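Zunach trial: the grip fault at Drallstead

The makers put it down to a software setting. Over 218 cartons in the July run, the Zunach arm dropped two and left dents in plenty more, and we were told an update would sort it out. Forgive me if I wait and see.

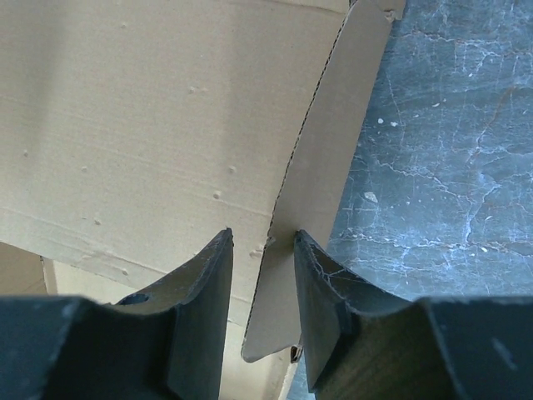 Svenja Kasten's log says the fingers keep closing after the force reading levels off. A sensor fault would do that, and so would worn tips. Haberkorn's reply mentions neither - it offers a new update and a longer warranty.

Demyd Kobzar has asked for the stop circuit to be tested before anyone works inside the fence again. Quite right. Until that is done the arm stays at half speed, and any damaged carton should be kept back for Svenja with its log number on.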